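4. What the open box does to a table

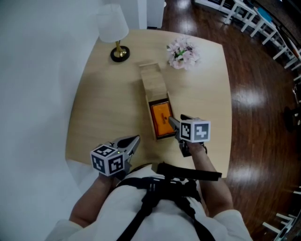

Figure 1. Light wooden table with an open wooden box near the middle. Photo: Clirkstead Household Clutter Study.

I came to this part of the project with a hunch I was pretty attached to, so let me lay it out before I get to the numbers. I thought that a box without a lid, left on the main table of a home, would pull in the small stuff that drifts around a house (keys, receipts, hair ties, the odd battery) and leave the rest of the table clearer. My own kitchen table has worked this way for years, or I believed it had. Section 3 covered shelves and hooks, where the story was simple enough. Tables are messier, in both senses.

4.1 Who took part

We had 288 homes in the table group, spread over three towns: Ulent, Filier and Riviere. Ulent is the biggest and has the most apartments. Filier is mostly older row houses with tiny kitchens, so the "main table" there was often the only table. Riviere was the late addition. We brought it in because the first two towns gave us hardly any homes with more than four people living in them, and I was worried we'd end up writing a paper on couples and their mail.

Each home kept a paper diary for 7 days at a stretch. Folks wrote down the state of the table twice, once before breakfast and once when the last person went to bed, and they listed whatever had been left on it that didn't live there. I left the meaning of "didn't live there" up to them, and I'd make the same choice again. A fruit bowl lives on some tables and is a temporary guest on others, and the only people who can tell you which are the ones eating the fruit.

Of the 288 homes, 115 already had some kind of open container on the table when we started. I call these the box homes, even though a fair share of the boxes were bowls, trays, or in one memorable diary the bottom half of a broken bread bin. The other homes had nothing like that, and we asked them to leave it that way until the diaries were done.

4.2 What the diaries said

My hunch did badly. The box homes did not have clearer tables at bedtime. They had more stray things overall, and when I split the strays into "in the box" and "out of the box," the out-of-the-box pile looked a whole lot like the pile in the homes with no box. So the box wasn't emptying the table. It was adding a second layer of stuff that would otherwise have gone somewhere else: a coat pocket, a drawer, the top of the fridge.

I spent most of February trying to make this go away. I took out the homes with small kids. I took out the homes where the table was also somebody's desk. I looked at Filier alone, on the idea that a house with only one table might play by its own rules. The pattern got a bit weaker in Filier and stayed put everywhere else, and at that point I gave in and started taking it seriously.

The morning entries helped. In box homes, the out-of-the-box strays were mostly flat things: mail, school forms, coupons, a folded newspaper. Flat things don't fit in a small box, or they fit only if you fold them, and people don't like to fold something they still have to deal with. In the homes with no box, the strays were a real mix of flat and chunky. That means the box did do part of what I expected. It caught the chunky things just fine. But then more chunky things came to the table, I suspect because people now had a place to drop them, and the flat things carried on as before.

One diary from Riviere put it better than I can: "The box is full so the table must be fine." I've had that line taped to my monitor ever since.

4.3 How deep, and how full

Depth mattered more than I'd planned for. We only asked about it in a throwaway question at the back of the diary, so please read this part with some care. People with shallow trays sorted them often, sometimes every couple of days. People with deep boxes mostly didn't sort them at all, and when we asked what was at the bottom, the answers were guesses. Several were wrong in fun ways. A family in Ulent was sure the bottom layer was pens, and it was nearly all loose change and a dog tag from a dog they'd never owned.

There's a fair question about which way this runs. Maybe tidy people pick trays and the rest of us pick boxes! I can't rule that out with diaries alone. What I can say is that the homes that had switched from one to the other in the past year (there weren't many) mostly described their sorting as having changed along with the container. That's memory talking, and memory is generous, so I wouldn't lean on it too hard.

4.4 The year-long diary

Seven days is short. To get some feel for the long haul, one home in Clirkstead kept going for a full 365 days with a deep box on the dining table. It's a single home and I don't want to hang much on it, but the shape of the year was interesting. The box filled up fast at the start, stayed full for months, and got emptied in one go before guests came for a holiday dinner. After that it filled up again at close to the same speed. The flat pile next to it rose and fell on its own schedule, which followed the school year and tax season and seemed to ignore the box completely.

I also learned that a year of twice-a-day diary entries is a big ask. The bedtime entries got shorter and shorter, and by the end a lot of them just said "same." I counted "same" as the same. A stricter coder might have thrown those entries out – I tried it that way too, and the shape of the year held up.

4.5 Some things I'd do over

I'd ask about mail separately. It was such a large part of the flat pile that it really needed its own column, and plenty of people wrote "papers" for everything from a gas bill to a birthday card. I'd also measure the tables. We know which homes had big ones only from remarks in the margins, and a box on a table for eight is surely a different thing from a box on a table for two.

And I'd give some of the no-box homes a box halfway through. We talked this over early on and skipped it for lack of money, and it's the gap that bugs me most. Without it I'm comparing homes with each other, when what I'd love to see is one table before and after. The next section takes a small step in that direction with entryway benches, where people in Ulent were kind enough to let us move things around.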